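Search this site Enter keywords Go

Grivley Opens Its Gripper Care Bench to Customers

22/02/2022 – Grivley is pleased to announce that the care bench behind its Zestine hand-held grippers is now open to every customer, large or small, who would like their tools looked after by the same people who put them together in the first place.

The service began last August as a favor to the packing team at Nyaga, who had 37 grippers in daily use and had been tending them in whatever spare minutes they could find. Since then the bench has seen 1303 pads changed, and we have learned a great deal along the way about how these tools wear and what keeps them gripping well.

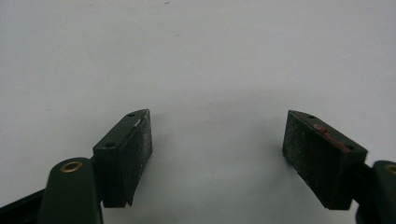
Each visit starts with the jaws wide open and nothing held between them. Our technicians brush the grit out of both pads, wipe down the fingers, look over the threaded inserts and check that the two faces still meet squarely when closed. Pads that have lost their bite are replaced in pairs – never one at a time, please, if you are doing this at home!

"People apologize to me for the state of their grippers, and I always tell them a scuffed tool is a tool somebody likes using," said Adhiambo Muli, who runs the bench. "I would much sooner see it a little early, though, while it only needs a good cleaning and a fresh pair of pads."

A standard visit costs $49 per gripper, pads included, and takes 4 working days. Customers near our Wendia workshop are warmly invited to drop their tools off in person, and the kettle is usually on. Everyone else can ask for a shipping box through their usual Grivley contact.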